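Bedding and laundry at the Kideck flat
Gallery by Ljubica Matić

Posted March 14, 2018

I let out the upstairs flat at Kideck to people working short contracts in Trirnport, and most of them ask about the bedding before they ask about the heating. The flat has a bedroom with pink fleece on everything, and the bedspread you get is the one in the pictures.

I bought the fleece from Karagiannis in June, when they were clearing the last of the colour. I went for it over cotton because it dries overnight on the rack in the hall. It goes through the machine at 30 with no softener, and the tumble dryer is best avoided as it flattens the pile.

Sheets and pillowcases are changed every 2 weeks. Towels are weekly. Your own washing is up to you, and most tenants sort it on the bed as there is no table in the bedroom. 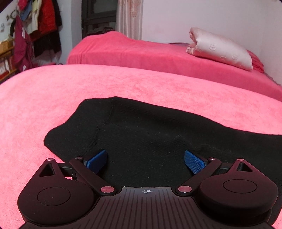
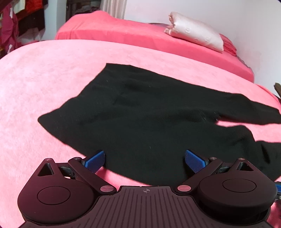 Bright pink fleece, with something black laid on it each time.

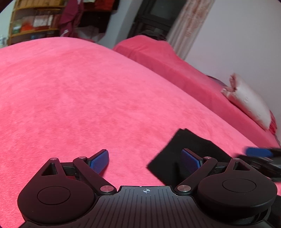
Dark clothes are the one thing I would ask you to think about. The washing machine is an old Rurus and takes 6 kilos, so people tend to put everything in together, and fleece sheds for the first few washes. Black knits pick up the bits, and the pale specks of lint on the sock in the first picture are what I mean. There is a lint roller in the drawer by the door and refills are in the hall cupboard. Please wash the bedspread separately, shake it out of the window before it goes in, and empty the filter when the cycle has finished. If you would like plain cotton covers instead, tell me the week before you arrive and I will leave them folded on the chair.

The spare blanket is on the top shelf of the wardrobe. It is heavier than it looks when wet, so hang it over two rails.

Search this site
Enter keywords
Go

Recent galleries
The hall and the drying rack
Kitchen cupboards, before and after painting
Parking behind the flat
View from the back steps
Curtains for the front room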